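Brelgate box notes, README

Maintained by Wulan Sinaga. Last edited 5 July 2018.

What is in this folder

Notes on opening, emptying and reusing printed cardboard boxes on a table. There is one text file per box, a summary sheet, and a picture at the bottom of this page. The notes were started in May after the Baltby group passed along a list of "reusable" packaging that did not match what we had on the shelf. I wanted to see for myself before repeating any of it.

There are 59 entries. Please don't quote that number as if it were a survey. The boxes are the ones that came through our door, and a different door would have given a different pile.

Fields

box_id - a running number, no meaning beyond order of arrival
outside - main printed color, in plain words (blue, white, mixed)
inside - color of the bare cardboard
label - yes, no, or torn
stands_open - whether it stays upright on the table with the top open and nothing in it
reuse - keep, flatten, or unsure

"Unsure" is a real value. An earlier version forced everything into keep or flatten and the result looked far tidier than the boxes did. If you merge unsure into keep to get a better total, say so wherever you publish the total.

How the entries were made

Each box went on the white board that covers the work table, was opened at the top, and was judged by one person. In the first round two people judged each box separately and then compared. They disagreed often enough that I stopped trusting the reuse column from that round, so it has been blanked. The other columns were kept.

The board is scuffed and has dark streaks in the middle. I have been asked twice whether the marks come off on the boxes. I have not found any that did, but I did not check every base either, so treat that as weak evidence.

Things I would not claim

The Kirnent sorting guide says a box with a clean label can go straight back into use. I see no support for that in these notes. A label tells you somebody stuck a label on. Several of the worst corners belonged to boxes with perfect labels.

The guide also says that heavily printed boxes are stronger. Maybe. We did not load anything, so the folder can't say one way or the other, and I'd be wary of anyone who uses it that way.

The stands_open column is the one I have most faith in, and even there it only applies to a flat table. On carpet, who knows.

Known problems

Box 4 was entered under the wrong color and corrected later. Old copies still have the mistake.
"Mixed" in the outside column was used too freely. Light blue on blue should be plain blue.
The Ziółkowski sheet gives a score out of 100 for each box. I left it out because I could not find how the score was worked out. If you have the method, send it.
Sizes are missing. We measured with two different tapes and they didn't agree.

Reuse

Copy what you like and keep the field names the same. Corrections are welcome with the box_id in the subject line - general opinions about cardboard, less so.
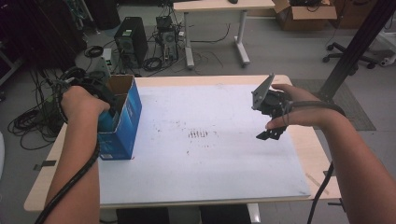

Blue printed box on the work table, top open, brown cardboard inside, small white label near the bottom corner.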